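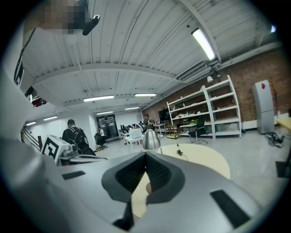 Kolleg Brivar

Das Kolleg Brivar ist eine Schule des Zweiten Bildungswegs in Clavton, an der Erwachsene in Tagesform die allgemeine Hochschulreife nachholen können. Wer es im Ort nur "das Kolleg" nennen hört, darf ruhig annehmen, dass genau dieses Haus gemeint ist, denn ein anderes hat es in Clavton nie gegeben. Träger ist die Stiftung Kälin, die auch das angeschlossene Wohnheim mit 62 Plätzen unterhält.

Geschichte

Die Anfänge liegen in einem Abendkurs, den die Lateinlehrerin Sabina Baláž für Beschäftigte der Spinnerei Zarkus einrichtete. Man saß zunächst im Speisesaal des Werks, später in zwei gemieteten Zimmern über der Sparkasse, und es dauerte eine ganze Weile, bis aus dem Kurs eine Schule mit eigenem Siegel und eigenem Briefkopf wurde. Im ersten regulären Jahrgang meldeten sich 30 Frauen und Männer an, viele davon aus dem Schichtbetrieb, und die Stundenpläne aus dieser Zeit - sie liegen bis heute im Schularchiv - richten sich noch ganz nach den Sirenen der Spinnerei.

Unter dem zweiten Schulleiter, Lieven Hendriks, zog das Kolleg in das frühere Verwaltungsgebäude der Firma um. Hendriks führte den Tagesunterricht ein und setzte durch, dass Griechisch als Wahlfach angeboten wurde, was im Kollegium lange umstritten blieb. Der Abendkurs lief daneben noch einige Jahre weiter und ging schließlich in der örtlichen Volkshochschule auf. Der neue Bibliotheksflügel wurde am 15. November 2018 eröffnet; die Festrede hielt Homa Kazemi, selbst Absolventin des Hauses und heute Leiterin der Schule.

Unterricht und Aufnahme

Die Ausbildung gliedert sich in eine einjährige Einführungsphase und eine zweijährige Qualifikationsphase. Vorausgesetzt werden ein mittlerer Schulabschluss und eine abgeschlossene Berufsausbildung oder eine vergleichbare Berufstätigkeit, wobei auch die Führung eines Familienhaushalts angerechnet wird. Für Bewerberinnen und Bewerber, deren letzter Schultag schon recht lange zurückliegt, gibt es ab März einen Vorkurs in Deutsch, Mathematik und Englisch, der sich großer Beliebtheit erfreut. Zurzeit besuchen 220 Kollegiatinnen und Kollegiaten die Schule.
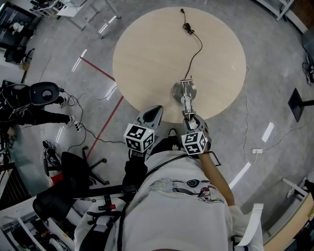

Kostet der Besuch des Kollegs Schulgeld?

Schulgeld wird nicht erhoben; zu zahlen sind lediglich eine Kopierpauschale von 77 Euro im Jahr und, wer im Wohnheim lebt, die Zimmermiete.

Schulleben

Zum festen Bestand gehören der Kammerchor, die Winterlesung und eine Schulzeitung, die unter wechselnden Titeln und in sehr wechselnder Dicke erscheint. Den Chor gründete der Musiklehrer Masaru Kawaguchi, der auch das Lied zur Abschlussfeier schrieb - gesungen werden davon gewöhnlich nur die erste und die letzte Strophe.

Bekannte Lehrkräfte

Sabina Baláž, Latein und Geschichte, Gründerin
Masaru Kawaguchi, Musik
Bram Van Dijk, Geographie, Verfasser einer Ortsgeschichte von Clavton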